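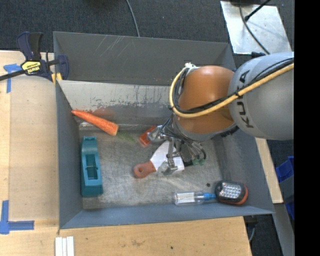

Idlow Bin Wear Study
Section 3: Condition of the storage bin

The bin was supplied by Clernwood in used condition. It is gray metal, roughly rectangular and open at the top. Wear was recorded by surface before any cleaning.

Back panel: thin diagonal scratches. No action.
Sloping inner wall: finish worn away along a ragged line, darker gray exposed.
Left wall: smooth.
Floor: bare brushed metal, scuffed, with brownish stains near the edges.

Test items were kitchen goods, including a scraper or spatula with a broad white blade and a carrot. Each item was placed in the bin 200 times over 2 weeks. The floor was wiped every Wednesday with a dry cloth.

Stain area was traced on clear film and measured on a 1 mm grid. Results are in Table 3. The tracings are stored in the Himus folder.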